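Pritia Household Supplies Word List

Version of Wednesday, December 9, 2020
Maintained by Areeba Ghumman and Noman Rizvi

Contents

The list holds 4000 entries for things people keep at home: medicines, dressings, cleaning goods, tools and pantry items. Each entry gives the everyday English word, the Urdu word in both scripts, and a short usage note. Vietnamese and Tagalog are filled in for the health section only, by Ngân Lương and Jonalyn Dalisay.

Files

entries.csv – one row per word
notes.txt – longer usage notes, keyed by entry number
sources.csv – who supplied each word, by initials
changes.txt – edits since May 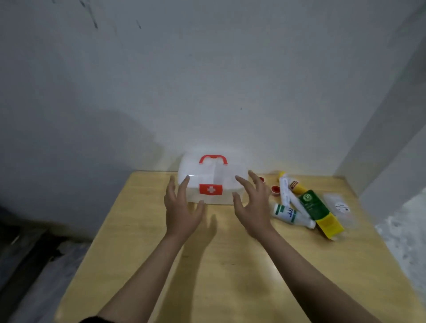 Why do some entries have two Urdu words?
Speakers in Pliltthorpe gave us both, and neither was clearly more common. The first one listed is the one Parveen Yousafzai uses in her classes. The second is marked "alt" in column 6.

Known problems

Spelling in the romanized column is uneven. Entries up to 100 follow the older Kunorik scheme and still mark long vowels with a double letter. The rest use single letters throughout. 105 rows have no usage note, and 60 of those are in the tools section.

Brand names used as common words are kept in lower case – please leave them that way.

Use

Free to copy and change for teaching. Keep sources.csv with any copy you pass on. Send corrections to Noman with the entry number in the subject line.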